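4.2 Returning small containers to the tray

1. Clear the tabletop and place the transparent tray near the middle, open side up.
2. Check that each lid is fully closed before the container is lifted.
3. Hold the container by its sides and keep it upright.

Note: The Flemora tray is shallow. Do not stack containers in it.

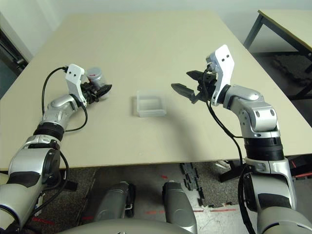
4. Lower each container into the tray without dropping it. Leave a finger's width between containers.
5. Record the tray number on form 23.

Caution: Do not carry a loaded tray with one hand.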